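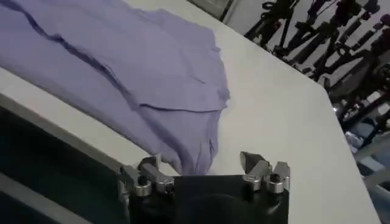
The last ironing service in Plunach

Ngân Mạch charges by the shirt and disapproves by the hour. Her shop, Vũ, sits between a vape place and a shut bank on the hill road in Plunach, and at half past seven on a wet May morning there were already four people outside it holding carrier bags.

I had come to find out who still pays to have things ironed. My own view, formed over years of hanging shirts in the bathroom and running the shower, was that the country had quietly given up. Offices stopped asking. Weddings went beige and rumpled and called it linen. My mother, who ironed tea towels, would have moved abroad.

Plunach disagrees. Last year Vũ pressed 200 items in an ordinary week and 503 in the week of the school leavers' ball, when Mạch slept on the folding table and her cousin Quang Lý drove the van to Ovside and back until the clutch went. The repair came to £1,045. He mentioned this twice before I had sat down.

The customers surprised me. There was a retired bus inspector with pyjamas. There was a young man who brings in T-shirts, only T-shirts, and likes a crease down the sleeve, which Mạch gives him with the face of a doctor prescribing something she doesn't believe in. "He is happy," she said. "It is wrong, but he is happy."

She learned on an iron that weighed as much as a toddler. The one she uses now is lighter and she blames it for most things. Collar first, then yoke, cuffs, sleeves, body. Start with the body, she told me, and you'll spoil it doing the rest. I have always started with the body. I start there and, most mornings, I stop there too, and put a jumper on.

Her 13 years in the shop have not made her sentimental. A chain called Brurkora has opened in the retail park, with lockers and an app, and Lý has been in to look. He reports that the shirts come back on nice hangers. Mạch asked about the collars. He said he hadn't noticed the collars. They didn't speak again until lunch.

I left my jacket with her. She turned it over, found the lining, and asked whether I had slept in it. Collection is after four.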